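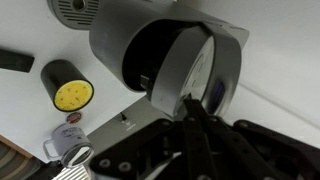
4. Descaling the Kallio

Hard water leaves lime inside the Kallio, the same as it does in a kettle. Descale when the lime reminder comes on, or after 116 cups if you have turned the reminder off. Homes with a Kultell jug filter can wait longer, but still descale before the machine is stored for the winter.

You will need:
One sachet of Pora descaling powder (order no. 2446)
A bowl or jug that holds at least one quart
Fresh cold water

Allow 50 minutes. Most of that is standing time.

CAUTION: Do not use vinegar. It attacks the seals and the damage is not covered by the Dellavard warranty.

4.1 Running the solution

1. Open the lid and take out any used capsule. Close the lid again.
2. Empty the water tank and rinse it. Remove the filter cartridge if one is fitted.
3. Dissolve the powder in the tank with cold water up to the upper line. Stir until no grains are left on the bottom.
4. Place the bowl under the outlet.
5. Switch the machine on and wait until it is ready.
6. Hold the brew button for 9 seconds, then release it. The pump starts and stops several times during the cycle.
7. When the pump has stopped for good, empty the bowl.
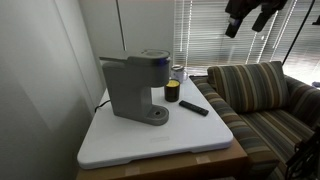 Coffee maker switched on, blue light under the front of the lid.

NOTE: If the cycle is interrupted by a power cut, start again from step 5 with the solution still in the tank.

4.2 Rinsing

1. Wash the tank by hand and fill it with fresh water.
2. Put the bowl back and run the whole tank through.
3. Repeat with a second tank. If the water in the bowl still smells sour, run a third.
4. Refit the filter cartridge.
5. Wipe the drip tray and the outside with a damp cloth. Descaler can mark stone counters, so clean up splashes right away.

CAUTION: The outlet stays hot after rinsing. Let the machine cool before you clean near it.

4.3 If the reminder does not clear

Unplug the machine, wait one minute and plug it in again. If the reminder comes back, repeat 4.1 with a half sachet. See section 7 for service contacts.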